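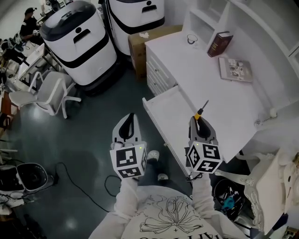
把持データの時刻合わせと棄却基準　Mevska・Gunnlaugur Hjaltadóttir氏に聞く

手持ちグリッパーで集めた操作データから制御方策を学習させる場合、最初に問題になるのはモデルの構造より前の段階、つまり記録された軌道がどこまで信用できるかである。Mevskaで軌道復元と収録ツールの開発を担当するGunnlaugur Hjaltadóttir氏に、同社の処理系Kelticoの設計について聞いた。

Kelticoの入力は、頭部カメラの映像、左右のグリッパーに付いたマーカーキューブの検出結果、および開閉量の三系統である。出力は両手先の六自由度の姿勢列と開閉指令で、そのまま学習側に渡される。

「最初の版では三系統を受信時刻で並べていました。これは失敗でした。映像の受信時刻にはエンコードの待ちが乗りますし、その待ちは一定ではありません。手先が速く動く区間ほど誤差が大きく出て、しかもそういう区間は引き出しに手をかける直前など、学習で効いてほしいところに集中します」

現在は露光の中央時刻を基準とし、開閉量は補間して映像側に合わせている。固定の遅延は収録の冒頭で推定する。作業者がグリッパーを数回開閉し、映像から求めたジョーの開き幅と開閉量の相互相関をとる方式だという。

「残差が2フレームを超えた収録は、その時点で自動的に止めます。後から直せる場合もありますが、直せたかどうかを確かめる手間のほうが大きい。撮り直したほうが安いです」

姿勢推定にマーカーキューブを使う理由については、手先の向きが大きく変わる点を挙げた。平面のマーカーを一枚だけ付けた場合、手首を返すと正対する面がなくなる。立方体であれば複数の面が同時に見えることが多く、面同士の相対位置は校正済みなので、ひとつの剛体として解ける。

「一面しか見えないときは、解が二つ出ることがあります。面の傾きの正負が区別できない、よく知られた曖昧性です。前後の姿勢から連続なほうを選びますが、収録の先頭で起きると頼る履歴がありません。Kelticoでは先に後方から解いて、その結果を使って先頭を埋めます。実時間処理を捨てたからできることです」

隠れへの対応は二段階に分かれている。短い欠落は角速度と速度を一定とみなした平滑化で埋め、長い欠落は埋めずに区間ごと切る。しきい値は30フレームに置かれている。

「埋めた区間にはすべて印を付けています。学習側で損失の重みを下げるかどうかは、学習側の担当が決めることです。以前は印を付けずに渡していて、方策が引き出しの手前で妙に滑らかな弧を描くようになりました。原因はこちらの平滑化でした。実機の癖だと思って、制御側でゲインを触り続けていたのです」

工具を把持した状態の扱いも変更された。ドライバーのように長いものでは、ジョーの姿勢が正しくても先端の位置がずれる。当初は先端の座標を推定して軌道に加える案があったが、採用していない。

「把持のたびに軸の角度が変わるので、先端の推定値は把持ごとに別の偏りを持ちます。偏った値を正解として渡すくらいなら、渡さないほうがいい。方策には画像から見てもらいます。ただし、把持が確定した時刻は注釈として残します。開閉量の変化が止まり、かつ指令との差が残っている時点です」

2月に切り替えた棄却基準では、収録を成否ではなく観測の質で分類する。検証用の集合2981件に適用したところ、23件が新たに棄却に回った。内訳は校正ファイルの取り違えが大半で、残りは左右のキューブのID重複だった。

「ID重複は厄介です。検出器はエラーを出しません。左手の姿勢が右手の位置に飛ぶだけです。今は収録を始める前に、両方のキューブが互いに異なるIDの組を持つことを検査しています。数行の処理ですが、入れるのが遅すぎました」

計画側との接続についても聞いた。同社では、復元した軌道をいったん運動学モデルKirkegaardに通し、対象の双腕機で到達できるかを調べる。人の腕で自然にできる動作でも、関節限界や腕同士の干渉で再現できないことがある。

「到達できない軌道を全部捨てると、低い位置の作業がほとんど残りません。引き出しの奥に入れる動作がそうです。それで、台座の位置を自由変数にして解き直します。軌道の相対的な形は変えず、台座だけを動かす。それでも解けなければ捨てます。軌道を曲げて合わせることはしません。画像と動作の対応が崩れるからです」

実行時の遅延については、推論に要する時間だけ指令列の先頭を読み飛ばし、残りを前回の指令列と滑らかにつなぐ処理を入れている。読み飛ばす長さは固定値とせず、直近の推論時間の最大値から決める。

「平均値を使うと、遅い推論が一回入っただけで古い指令を追いかけます。最大値だと反応は少し鈍りますが、つなぎ目の跳びは減ります。ドライバーを持たせるとこの差がよく見えます。先端で拡大されるので」

未解決の問題として、同氏は頭部カメラの運動を挙げた。収録者は手元だけを見ているわけではなく、次に触れる対象へ先に視線を移す。この動きを軌道の座標系から取り除くには環境側の特徴点が必要になるが、光沢のある床では反射像の特徴点が混ざる。

「反射像は頭の動きに対して整合的に動くことがあるので、単純な外れ値除去では落ちません。床の平面を先に推定し、その下側に復元された点を捨てる処理を試しています。平面の推定自体が反射に引っ張られる場合があって、まだ標準の処理には入れていません」

この処理は試験用の分岐Plitvilleで評価中で、既定では無効になっている。有効にした場合、復元時に床平面の係数と棄却した点の一覧がログに出力される。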